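Udier replicated log: progress report
2022-02-01
Prepared by Rhodri Voyle

Work on the Udier consensus layer is on schedule except for reconfiguration. The leader election code was merged in the last period and now runs on all 6 nodes of the Nolora test cluster. Commit latency is steady under normal load. 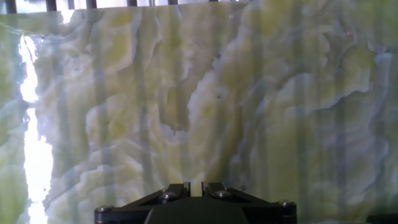 Latency plots are now produced on every nightly run. The first version used one color per node and was hard to read once the lines crossed. The new ones are drawn as stacked bands, closer to the green, cream and gray-blue layers in the onyx, and a slow follower shows up as a band that widens. We found two stalled disks this way.

Membership changes are the weak point. If a node is removed while a snapshot is being sent, the receiver can keep an old configuration — Nygård, our model checker, finds the fault in 40 steps. A fix is written but has not been reviewed.
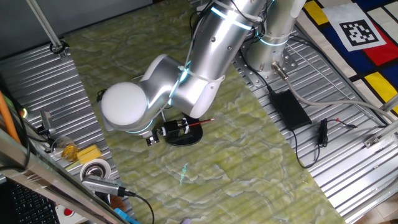
Until that review is done, the Busance storage service will stay on static membership. Its developers have agreed to this. Log compaction is finished and needs only documentation.

Planned next: merge the membership fix, rerun the checker with two concurrent removals, and start the cross-site tests. We still expect to hand over in May.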